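Kitchen + floor help wanted, Trirari Cafe

We need 2 people, part time, to start as soon as you can. Small place on Monberg Street, breakfast and lunch only, closed by 3.

What you'd do – take orders, make coffee, wash up, carry plates, wipe down tables. Some prep in the morning (fruit, sandwich fillings, soup). Everybody does a bit of everything.

Pay is $14 an hour plus a share of tips. Free lunch on shift. Almost 900 regulars on the lunch card so it does get busy, you need to be ok with that.

No experience needed for the floor job. For the kitchen one we'd like a food handlers card or be willing to get it. Must be able to work at least one weekend morning. Spanish or Romanian is a plus but not requried.

To apply stop by after the lunch rush and ask for Octavian Toma, or leave your name and number at the counter. No resume, just tell us were you worked before.

Apply by October 9, 2021.
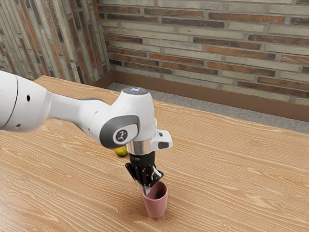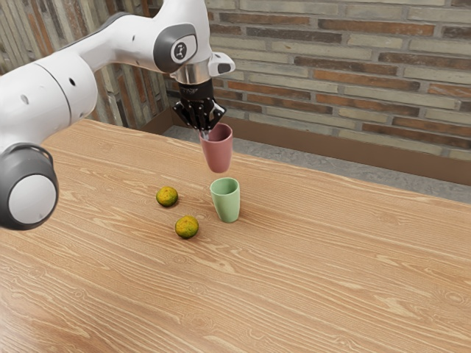
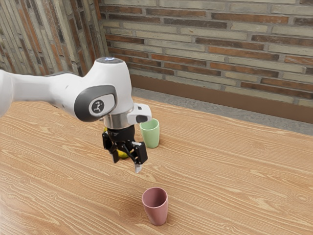
Wooden tabletops, all three views.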